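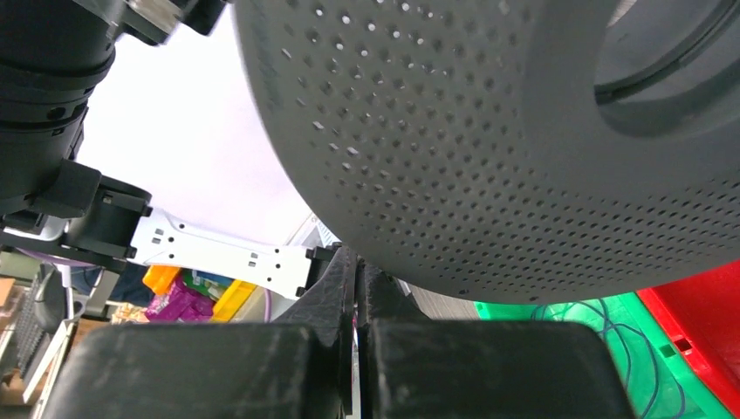 Dark grey, round holes all over, big opening near the top right.

Gollov at the Serkthorpe show: did he short the merch kids?

pennywhistle_dan
Was at the Serkthorpe gig in June and there's a story doing the rounds that Gollov stopped at a stall outside run by two teenagers selling home-printed tote bags, took 3 and paid for one. I was in the queue behind and that isn't what I saw. He asked the price, they said 18 quid each, he laughed and said the official ones inside were cheaper. Then he handed over some notes and left with the bags. I couldn't see how much.

marrowfat
My cousin was nearer than you and she says it was a twenty. For three bags. So yes, he shorted them.

katiyar_fan_298
They were selling bags with his face on without asking him. He could have had them moved on. Instead he gave them something and stood for photos. Katiyar's people had a lad thrown out of the car park last year for selling badges.

marrowfat
That's a separate argument. If you think the bags are a rip-off, don't take them.

Austra Jõgi
I do the door at a smaller venue down the road and we get this every summer. Most acts either ignore the bootleg sellers or get their tour manager to have a word. Paying anything at all is unusual. Having said that, 18 for a tote is daft, the Tastero shirts were 14 on their last tour and those were decent cotton.

pennywhistle_dan
The Tastero shirts shrank though. Mine fits my nephew.

Austra Jõgi
Wash it cold.

lowbridge
Has anyone asked the kids? One of them posted a clip that evening, before the support came on. You can hear Gollov say "I'm not paying that" and then it stops. They didn't sound upset, more excited that he'd spoken to them.

katiyar_fan_298
Clip's been taken down. I saw it as well and he was obviously joking.

marrowfat
Obviously to you. He's worth millions and he's haggling with schoolkids over a bag.

lowbridge
He's allowed to haggle. I'd have haggled. What bothered me more was him coming on around half an hour late and dropping the two slow songs, and I've not seen a word about that.

pennywhistle_dan
The curfew was the reason for the songs, the steward told us on the way in that it would be strict. I've got the setlist written down if anyone wants it, I'll put it in the Serkthorpe thread.

marrowfat
Yes please. Still think he owes them for two bags.

Recent threads
Serkthorpe setlist and running times
Tastero autumn dates, which venues have seats?
Katiyar's new single: first listen
Selling one spare for Gollov, face value
Best place to park for Serkthorpe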